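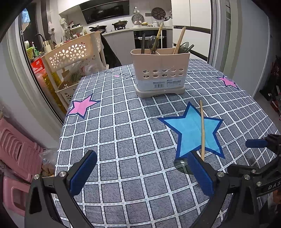 Hand gripper with blue finger pads, at the table with one chopstick and the utensil holder.

Home | Products | Grippers | Spare parts | Support | Contact

Category: Hand-held grippers - care and adjustment
Posted in June by Vasanthi Bhat

Nomby Hand Gripper: pads, screws and daily care

The Nomby is a two-finger gripper which the operator holds in the hand. Each finger is a black arm with a dark blue rubber pad on the inner side. We sell it from our Kandasamy workshop as a complete tool, and all wearing parts can be ordered separately.

Thin objects show the condition of the pads very quickly. A wooden chopstick lying flat on a tablecloth is a good test piece. If the pads are clean and the two arms close evenly, the stick is taken near its middle and stays straight. If one pad stands a little forward, the stick turns when it is lifted. Please make this test before you change any setting.

Cleaning the pads

Wipe both pads with a damp cloth at the end of each working day and let them dry with the fingers open. Do not use oil or kitchen spray. Flour, sugar and cooking fat are the usual trouble when the tool is used near a stove, and they make the rubber slippery long before it looks dirty.

Changing the pads

We recommend new pads after 900 hours of use, or earlier if the surface is shiny or has a cut. Pads are sold as a set of two and should always be changed together.

1. Open the fingers fully and put the tool down on a soft cloth.
2. Loosen the silver screw at the pad. Do not take it out completely.
3. Pull the old pad forward. When it sticks, move it gently from side to side.
4. Push in the new pad until you feel the stop, then tighten the screw by hand only.
5. Close the fingers slowly and look from above. The pads must meet over their full length.

Venkatesh Sastry from our service desk asks customers not to use thread glue on these screws. He receives many arms back with the screw head damaged, and then the whole arm must be replaced.

Adjusting the closing force

The force is set with the small wheel inside the handle. For cutlery, spoons and ladles, leave it at the factory position. For chopsticks and other light sticks, turn it back two clicks - more than this and the tool will drop heavier things.

Ordering

Pad set, dark blue, part number 42. Delivered from our Pokstead store together with the screws. For repair of the arms or the handle, please write first to Ilango Rai at the Wotstead service desk and tell him the serial number, which is inside the handle cover.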